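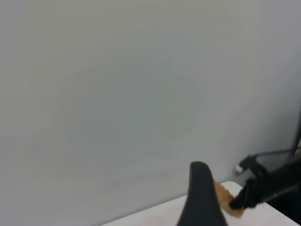

后屋这面墙我总算刷完了！搬到Zutgate这边以后，家里别的地方都陆陆续续收拾过，就剩后屋，一直拖着，门一关假装没有这间房。墙原来是那种发黄的米色，前任房主留下的，白天看着像旧报纸，晚上开了灯更难受。现在换成浅灰，很淡很淡的灰，带那么一点点蓝绿，靠右上角的地方显得亮些，往左下就柔下去了，雾蒙蒙的。白桌面挨着它，有一点点光泽，我自己越看越喜欢。桌上那团橘色皱皱的，颜色暖得很，跟灰墙放在一块儿居然特别合适，我都想再找几样橘色的小东西来配了。

这一页是2022年10月开的，本来只想给Lorraine Henare看看，她隔着大老远天天催我发照片，后来想想干脆放上来，谁要刷墙也能参考参考。我不是专业的，刷子都是现买的，写得啰嗦，大家将就着看。以后有新照片就接着往这一页上放，下面先把跟这面墙、这张桌子有关的话都说了。

关于颜色

选颜色选得我头昏。从Rutulby的店里抱回来一叠色卡，31张，全是灰！摊在地板上看，每一张都差不多，拿到墙边一比又每一张都不一样。有的发紫，有的发棕，有一张名字起得特别好听，试刷了一小块，干了以后像水泥地，吓得我当天就盖掉了。

最后选的这个，色卡上看其实有点平淡，我差点就放过去了。Carleen Brunton来喝茶，随手把它抽出来贴在墙上，说就这个吧，你别折腾了。我还嘴硬，说再想想，想了两天，还是它。

早上和下午看这面墙不是一个颜色。早上偏冷，那点蓝绿比较明显；到了下午就暖一些，差不多是纯灰了。晚上开灯又是另一回事，我换了个不那么黄的灯泡才顺眼。要是你家后屋也朝南（我们这儿朝南是背阴的），试色的时候一定多看几个时间，别像我，第一次只在晚上看。

用的是哑光漆。店里的人推荐过带点光的，说好擦洗，可是我家这墙原来补过好几回，带光的一刷上去坑坑洼洼全出来了。哑光的好处就是藏得住，缺点是摸一下有时候会留印子，所以我现在走过去都绕着点，像在博物馆里。

关于刷墙

前后拖了19天，听起来吓人，其实真正动手的时间没多少，大部分时候是在等，等补的地方干，等天气好，等我自己有心情。中间有一阵子一直下雨，潮得不行，我就把滚筒用塑料袋包好塞在冰箱里，家里人开冰箱拿牛奶，被吓了一跳。

打磨是最烦的，灰飞得到处都是，连隔壁房间的书上都有一层。下回我一定先把门缝堵上。砂纸不用买太贵的，反正用得快。

底漆我原来想省掉，Carleen坚决不同意，她说米色会透出来。我还是偷偷在门后面试了一小块不上底漆的，果然黄黄的，只好老老实实从头来。面漆两遍，第二遍刷完那天晚上我站在门口看了半天，饭都烧糊了。

墙上我暂时什么也没挂。好几个人问怎么不挂点画，其实家里有一幅从Mahuika带回来的版画，一直收在柜子里，框还没配好。可是墙刚刷得这么干净，让我往上钉钉子，真下不去手，先空着吧，过了年再说。

关于桌子

桌子是在Planness买的，打折，200块，自己搬回来自己装。我原来看中的是一张深色木头的，很有味道，可是后屋本来就暗，再放个深色的，整间屋子就沉下去了。换成白桌面以后亮了不少，灰墙也跟着显得轻。

白桌面当然不耐脏，这我认了。茶杯底下一圈印子，圆珠笔不小心划一道，都看得清清楚楚。我现在的办法是旁边常备一块湿布，看见就擦，擦完再拿干布过一遍，要不然会留水痕。千万别用那种粗的百洁布，我上一张桌子就是这么擦花的，擦完一对着光，全是细道道，心疼死了。

装的时候少了一颗螺丝，翻遍了包装盒，打电话去问，人家倒是很客气，说给寄一颗来。结果等寄到的时候，那颗螺丝已经在我拖鞋里找到了……现在多出来的那颗收在抽屉里，以备不时之需。

桌子和墙之间我来回挪了好几次。贴得太紧怕把漆蹭掉，离得远了笔又老往后面掉。眼下这个位置大概还会再动，我打算买一条透明的软垫贴在桌子后沿，Lorraine说她家就是这么弄的，用了好几年墙还是好好的。

关于接下来

还差一盏灯。我想要那种可以弯来弯去的，白色或者橘色都行。看中一盏橘色的，差不多要90块，有点舍不得，先放在收藏夹里，天天点开看一眼。

窗帘也得换。旧的那副是深绿的，配米色墙的时候还行，现在跟浅灰放一起就闷。想换成亚麻那种，薄一点，让光进来。去年3月在市场上见过一块料子特别好，当时没买，现在后悔得要命，再去摊子已经不在了。

地板先不动。本来还想铺块地毯，可是刷完墙预算就见底了，等等再说。角落里溅到的几点漆我用指甲抠掉了大半，剩下的，唔，以后放个书架挡住。

剩下的漆我装在小玻璃罐里，盖子上写了颜色编号和日期。这个真的建议大家都做！上一套房子我就没留，后来墙上磕了一块，怎么调都调不出原来的颜色，最后整面墙重刷。

有问漆的编号的，留言给我，我去翻罐子。要借滚筒的也说一声，洗干净了，就挂在后门边上。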